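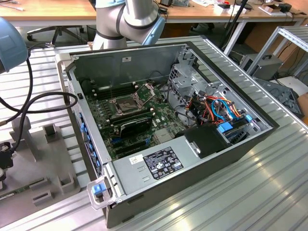 Flat roof thread, 1/
So the back half of my house has a flat roof and I have spent most of June either on top of it or thinking about it. A few of you asked how the coating job was going, so I'm putting it all in one place.

2/
Background: it's the addition, built by whoever owned the place before the people I bought it from. Modified bitumen, gray, granules mostly washed down into the gutter by now. No leaks in the bedroom yet, but there was a stain over the closet that got a little bigger every time it rained hard.

3/
I got 3 quotes. One was for a full tear-off and I closed the email and went for a walk. One guy wanted to do a spray foam system. The third, a small outfit over in Demley, said the deck felt solid and I could probably get away with cleaning, repairs and a coating.

4/
And then he said I could do it myself if I wasn't scared of a ladder, which is a wild thing for a roofer to tell a customer! I am a bit scared of a ladder. I did it anyway.

5/
Cleaning took way longer than the coating. I rented a pressure washer for a day and kept the tip well back so I wouldn't blast off what granules were left. So much black gunk. It went all down the siding, so then I had to wash the siding too. Do the roof before you wash the siding, is my advice.

6/
After that I let it dry for two days and walked the whole thing on my knees with a piece of chalk, circling anything that looked bad. Blisters, a split seam by the vent pipe, and a spot along the parapet where the old flashing had let go completely. I'm pretty sure that last one was my closet stain.

7/
For the seams I used the Flurko mesh tape with their brush-on mastic. Sticky stuff. It's still on my watch. You brush a layer, lay the tape in, brush another layer over it, and try not to kneel in it (I knelt in it).

8/
Coating day was Friday. I was up there at 6 in the morning because white coating in full sun is like staring into a headlight, and the can says not to put it on a hot surface anyway. I wore sunglasses and a hat and still came down seeing spots.

9/
Rolled it on with a long pole and a thick nap roller. First coat went north-south, second coat east-west the next morning. You want to go crosswise so you catch the thin spots. I missed a patch the size of a doormat on the first pass and only saw it from the upstairs window.

10/
Cost, since people always ask: the coating and primer were most of it, and then the tape, mastic, rollers and washer rental came to another $334. I had budgeted $300 for that part, so I'm calling it close enough. The cheapest tear-off quote would have bought me a decent used car.

11/
Somebody asked why I didn't use the acrylic, it's so much cheaper. My roof ponds. There's a low spot by the drain that holds water for a day or more after a storm, and everything I read said acrylic goes soft in standing water. Silicone is fine with it. It's also slippery as anything when it's wet - please don't go up there after rain in sneakers.

12/
Also, almost nothing sticks to silicone except more silicone, so I've kind of married it now. Any future patch has to be the same family of product. I wrote that on the inside of the utility closet door for whoever lives here next.

13/
Temperature report! It was close to 100 on Sunday and the back bedroom was livable with just the ceiling fan. Last summer we used that room to store things we didn't like. I didn't measure anything before so I can't give you a real comparison, sorry to the data people.

14/
Still to do: the drain strainer is cracked, and the metal edge along the alley side needs a couple of screws and some sealant. Bellamy Supply has the strainer on order. Hardware store in Flaltville had one but it was the wrong diameter, and yes I drove home with it before checking.

15/
We've had one real storm since. I stood in the closet with a flashlight like a weirdo for most of it. Ceiling felt dry. I'm leaving the stain unpainted until fall so I can tell if it grows.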